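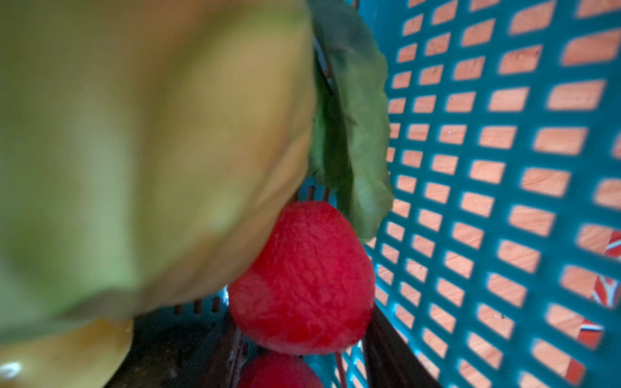 Drerko

Notebook, April, 4:15 pm. Equipment plan for the produce bench.

Spent the afternoon on the shopping list. We have 2000 for this quarter and it has to cover the gripper, the wrist camera and whatever bins we settle on.

Gripper: Gamage quoted 1067 for the two-finger unit with soft pads. Grorngate has a cheaper one, but the fingers are wider and I don't think they get down between a pepper and a basket wall. Going with Gamage unless the lead time slips again.

Camera: 599 for the short-focus model. Close range is what I care about. With the present one a red root (radish or small beet) in the middle of the frame is sharp enough to show the wrinkles in the skin, and the big pale green-yellow vegetable next to it is only a smooth blur. Segmentation on anything that near is a waste of time. Want to borrow one from Drirkham for a few days before we sign.

That makes 1666 and leaves 334. Shipping not included in either quote – ask.

Bins: keep the turquoise slotted basket for now. The table shows through the slots, orange-brown wood in nearly every opening, and depth gets confused there. A solid-walled bin would be easier but the site uses slotted ones, so we would only be fooling ourselves. Maybe buy one solid bin for calibration.

Lighting: low down in the basket it is a lot dimmer than at the upper wall. The thin red stems hardly separate from the teal bars. A small ring light on the wrist would help. Not priced yet, has to fit in the 334.

Second arm: no. The 500 held back for repairs stays held back.

To do: send Gamage the mounting pattern, get the loan form from Drirkham, measure clearance at the wrist with the cable on.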